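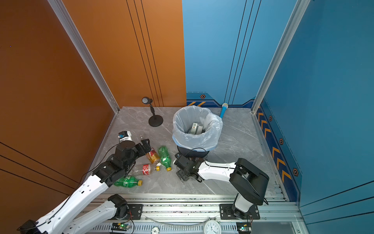
Figure 2. Two-arm sorting cell with the bin in place and bottles on the floor.

Unit 7: Daily Care of the Sorting Cell
Course handout, Varkport lab. Prepared by Edeltraud Ostermann.

Read this unit before your first shift on the cell. Wiring is covered in Unit 11.

1. Mounting plates
Both arms bolt to the front rail through black mounting plates. With motor power off, hold the plate and try to rock it. Any movement means the T-nuts have shifted in the slot. Loosen all bolts on that plate, push it square to the rail, and tighten in a cross pattern. Do not tighten one bolt fully while the others are slack. A plate that has moved calls for a new base calibration.

2. Cables
Move each arm by hand through its full reach and watch the cables at the elbow and wrist. They should neither pull tight nor catch on the rim of the bin. The right arm works close to the bin, so check the loop at its gripper with the arm both low and raised. Replace any tie that has cut into the jacket.

3. Boards on the rail
There is a small circuit board on the rail near each arm base. A green light is the normal state at power-up. If one stays dark, switch off, reseat the connector, and wait 100 seconds before switching on again. Two failed attempts: stop and enter the fault in the log.

4. Grippers
Wipe the fingers with a damp cloth. Sticky residue from soda and juice changes the grip and shows up as late releases over the bin. Close each gripper on the Annan gauge block and record the reading. Up to 2 mm of offset is accepted.

5. Floor and bin
Fit a new bag with the rim folded over the edge of the bin. Bottles go back on the floor with caps on. Keep the hexagon markers and chevrons along the walls clean and uncovered.

6. Log entries
Initials, plate check, gauge readings for left and right, board lights. Calibration files are saved under Fakitz, one folder per arm.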